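**Ticket 69 - Greifer 047, linke Einheit: Breitenwert springt beim Schließen**

Projekt: Stovik (Studienprojekt Wäschefalten)
Status: in Arbeit
Priorität: mittel

**Fehlerbild**

Die Fingerbreite der linken Einheit springt kurz vor dem Kontakt auf 2.000 und bleibt dort, bis der Greifer wieder ganz geöffnet wird. Rechte Einheit ohne Befund. Aufgabe: weißes Oberteil auf dem Bett, zwei Handgreifer, gelbe Finger.

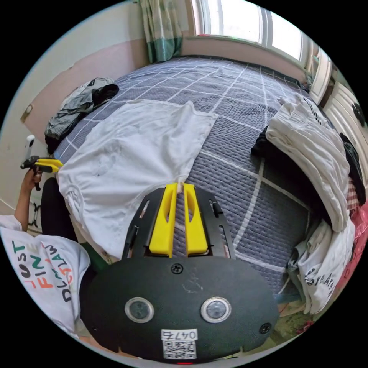
Im Log von Dienstag tritt der Sprung zuerst bei Sample 310 auf, danach unregelmäßig. Neustart der Aufzeichnung ohne Wirkung. Firmware auf beiden Einheiten identisch.

**Prüfung 1 - Einheiten getrennt**

Nur rechts ausgewertet, der zweite Greifer hält im Bild die Stoffecke. 487 Samples, kein Sprung. 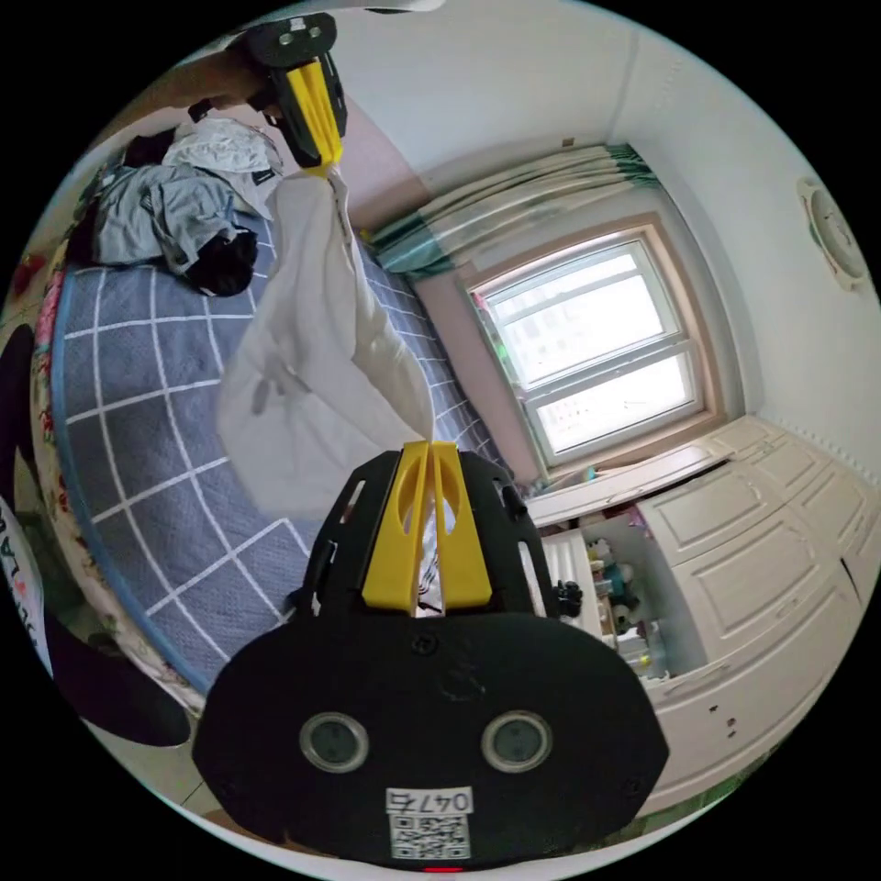
Links allein mit demselben Ablauf: Sprung reproduzierbar, aber nur bei fast geschlossenen Fingern. Kabeltausch zwischen links und rechts ändert nichts, Kabel scheidet damit aus.

**Prüfung 2 - Kalibrierung**

Nullpunkt links neu gesetzt, mit Stoff zwischen den Fingerspitzen und ohne.
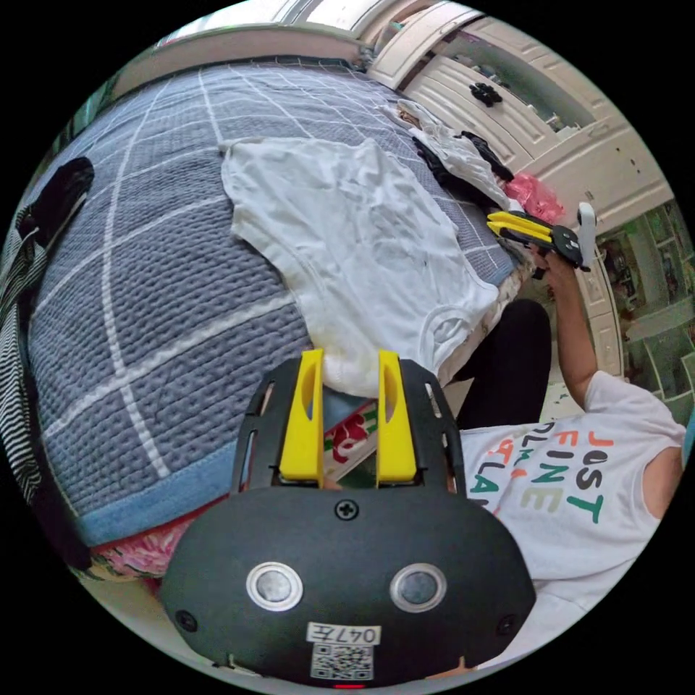 Mit Stoff sauber. Ohne Stoff läuft der Wert unter null und wird vom Plerkach-Parser als Überlauf gelesen - passt zum Fehlerbild.

**Offen**

- Parser: negative Werte auf null begrenzen
- Kalibrierdatei links neu schreiben, alte Version behalten
- betroffene Episoden im Kosell-Index sperren
- Gegentest mit beiden Einheiten, danach Ticket schließen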